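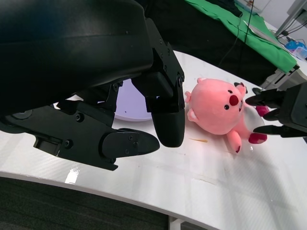

pink guy on the white table, one gripper coming in from each side. Cinach open day, Dusurthorpe

ok thread bc I took way too many notes on my phone and I want to dump them before the train

1/ So Cinach does this once a year, in October. You sign up, they give you a sticker, you get walked around in groups of 11. Ours left late. I was hoping for the big warehouse stuff and ended up spending most of my time at the small two-arm table with the plush toy

2/ The job sounds dumb. Pick up a soft toy with two arms, put it somewhere else. That's it. Guy running the demo said soft things are way worse than boxes for them – a box stays a box. Squeeze a plush and it's a different shape now

3/ the toy has a red nose and tiny round ears and I was rooting for it the entire time

4/ Fingers are skinnier than I expected! Black, padded at the tip on the one I could see best. I had in my head like a claw machine. It moves nothing like a claw machine. It comes in slow, stops, thinks (I know it's not thinking), comes in a bit more

5/ first try we watched: left arm got a foot, right arm got air. Toy rolled over. Whole group went "ohhh"

6/ second try they got it from both sides and up it went. People clapped. I clapped. A kid behind me asked if it hurts the toy and the demo guy took that question very seriously, said they check how hard it squeezes on every single run

7/ Numbers for the people who always ask me for numbers. They've recorded 3568 pickups at that table so far. 800 of those are plush, the rest is cups, plates, cloth and whatever else. Goal is 2000 plush by spring. He said the plush ones take forever bc they keep having to redo the start position

8/ Someone asked how many work on the first go and he said "depends on the toy" and moved on lol. fair

9/ They let a few of us drive it. You hold two handles and the arms copy you. I have never felt so clumsy in my life. Your hands want to feel when they touch something and there's just... nothing. You go by eye. I pushed the thing halfway across the table before I got a grip on it

10/ driving tip if you go: do one arm first. park the other one. I went for both at once like a hero and the arms nearly bumped, and the guy put his hand over the stop button very politley

11/ Other stuff, quick. Khondokar had a stand by the door with a cart that follows you around. Fun for two minutes. It lost me at the coffee line and followed a lady in a green coat insted

12/ Estonau people gave a talk upstairs about farm sorting, peppers mostly. Room was packed and I was stuck at the back, couldn't see the slides. Will post if they put it online

13/ Coffee was free, sandwiches gone by noon. Parking is a mess, take the bus. You want the side entrance, the main one was locked and there's no sign

14/ few replies asking – yes kids are fine, they only have to stay behind the yellow tape. No you don't need to know any code. Yes you can ask whatever you want, I asked what happens to the toys when they wear out and they have a box of retired ones in the office

15/ asked if I could have a retired one. no

16/ train's here. more pics tonight if my phone makes it, 4% rn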